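Descaling the boiler loop, second attempt

10/23/19

The first attempt in the spring did not hold. I flushed the heat exchanger with citric acid, got two good months out of it, and then the kettling noise came back whenever the burner went past half output. I now think the acid was too weak and the flow too slow. These are my notes on doing it again with a proper pump.

Water here in Grendano is hard. The utility report gives 275 mg/L as calcium carbonate, and my own drop test agrees with it closely enough that I stopped testing. The heating loop is closed, so in theory the scale should be limited to whatever came in with the original fill. In practice my loop had a weeping valve under the hall radiator, and the automatic fill was quietly making up the loss. Every gallon of makeup water brings its own minerals, and they come out on the hottest surface available. I replaced the valve before doing anything else. If your pressure gauge never moves and you have an automatic fill, shut the fill off for a week and look again.

The pump is a Sirko transfer unit, the small one with the plastic impeller. It is rated for mild acids, and the seals looked fine when I opened it up afterward. I ran it from a five-gallon bucket to the drain port on the return side, through the exchanger, and back to the bucket from the port on the supply side. Both isolation valves closed, burner off at the breaker, exchanger cooled down overnight. The hoses are ordinary washing machine hoses with brass ends.

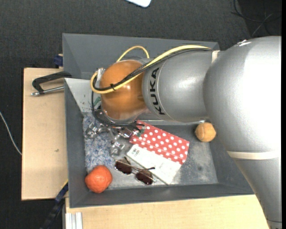

For the acid I went with sulfamic instead of citric. It comes as a powder, it dissolves well in warm water, and it is easier on stainless than hydrochloric. Check your exchanger material first. Mine is stainless and the manual allows sulfamic by name; aluminum exchangers need something else, and I have no experience with those. I mixed it on the weak side of the label range and added more powder when the fizzing stopped. Gloves and eye protection, window open.

Flow direction matters more than I expected. I pushed the solution backward, against the normal direction, for the first hour, and the bucket went cloudy almost at once. Then I swapped the hoses and ran it forward. More flakes came loose right after the swap, a few of them the size of a fingernail. I put a piece of window screen over the return hose to keep them out of the pump.

Total circulation was 2 hours, with a pH strip every so often. When the reading stayed put and the fizzing did not restart with fresh powder, I called it done. Then a rinse with plain water, a rinse with baking soda solution, and plain water again until the strip matched the tap.

Refilling took longer than the cleaning. I used demineralized water this time, carried down in jugs, plus a bottle of Gadance inhibitor at the dose on the label. The loop takes 18 gallons — more than I had guessed, because the old cast iron radiators upstairs hold a lot. Bleed from the bottom floor up, top off, bleed again the next day.

Result so far: no kettling at full output. The difference between supply and return at full fire has dropped by 8 degrees, which fits with the exchanger passing more water than it did before. I would not read too much into it until we get real cold, probably in December. The automatic fill stays shut, and I am writing the gauge pressure on a card taped next to the boiler.

Parts came from the plumbing counter in Sistmont, except the inhibitor, which they had to order. The fiber washers for the drain ports are the one thing I forgot, and reusing the old ones gave me a slow drip on the return side. Buy new ones — they cost next to nothing.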